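So the robotics club is back at it, and my arms are killing me! Our project this term is called Cerkon (don't ask, we voted), and the whole thing comes down to teaching by doing. We each take a pair of hand-held grippers, work through the same little desk task over and over, and log every run. We're at 230 so far. I did 35 of those in one evening and came home feeling like a crab.

The showcase in Pestthorpe is in September, and the folks from the Rirnach club already have their arm stacking cups, so I'm a tiny bit nervous – okay, a lot nervous. Tissues are next on our list, and I have opinions about tissues. They're floppy and they tear and I kind of love them anyway.

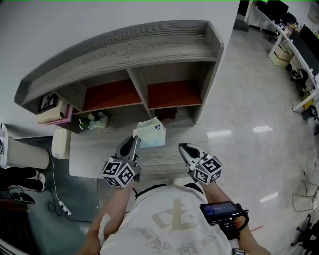 Grippers out, tissue box up next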